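Update wants me to uninstall first, how do I keep my save?

Posted in Android Games > Installing and Updating
April 9, 2019

Bram Smits
I play Vavetti Racing on an older phone (Android 6). I installed it last October from an APK file, because the store said my device was not supported. It has worked fine since then. I am at level 300 and have 3,000 gold that I saved up for the last garage.

Yesterday I downloaded the new version and tried to install it over the old one. I get "App not installed. The package conflicts with an existing package by the same name." A page I found says to uninstall the old version and then install the new one. I never linked an account. The game keeps everything on the phone as far as I know.

If I uninstall, do I lose my progress? Is there a way to copy the save first? The phone is not rooted. I do have a laptop and a USB cable.

darnholm
Yes, if you uninstall it now you lose the save, unless the game backed it up somewhere. Don't do it yet.

The message you got usually means the two files were signed with different keys. Android will only update an app if the new file has the same signature as the one already installed. When two sites offer the same game and one of them has repacked it, the signatures won't match. So the first thing to find out is which of your two files is the original. If the old one is original, get the new version from a place that offers the unmodified file and it should install right over the top with your progress kept.

If the old one is the repacked copy, you will have to uninstall at some point. Before that:

Open the game, go to Settings, then Account, and see if you can link an account or create a transfer code. Do this while the old version still runs. Write the code down on paper.

If there is no such option, connect the phone to the laptop, turn on USB debugging and try adb backup with the package name of the game. It works without root on Android 6, but only if the developer allowed backups. If the backup file comes out at under 1 KB, it is empty and the game does not allow it.

Also look in Android/data and Android/obb on the internal storage. The obb folder is only game data like tracks and sounds, so copying that will not save your progress. It does save you downloading the 828 MB again.

After installing the new version, restore the backup before you play the first race.

Lockwood
just clear the cache and try again, worked for me with a different game

darnholm
Clearing the cache won't change the signature, so it won't help with this error. It won't hurt either. Just make sure you don't press "Clear data", which is the button next to it and wipes the save.

risau_k
I had the same conflict with this game. The transfer code is there, but you have to be past the tutorial and online to see it. It's under the small gear on the garage screen and not in the main settings. Mine was good for 3 days, so make the code right before you switch. Gold and cars came over. My custom paint did not, and I had to redo the controls.

Bram Smits
Found the gear and got a code. Uninstalled, put the new one on and typed it in. Level and gold are both there. The paint is gone on my end too. Thanks, I marked the answer from darnholm as accepted.
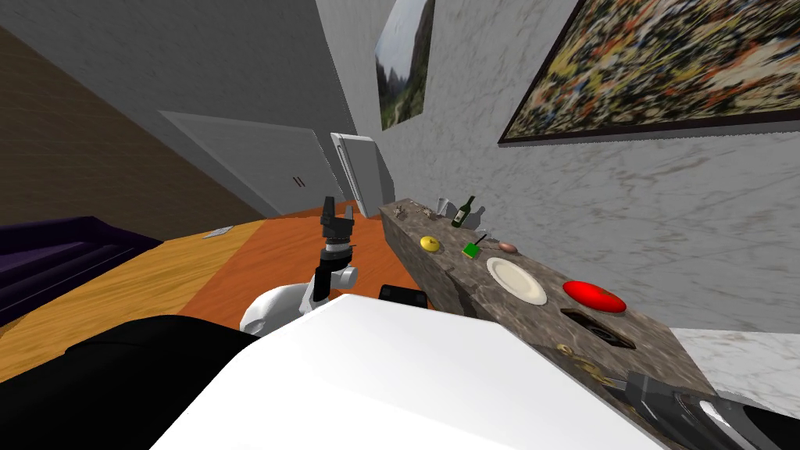 Simulated room with a two-armed robot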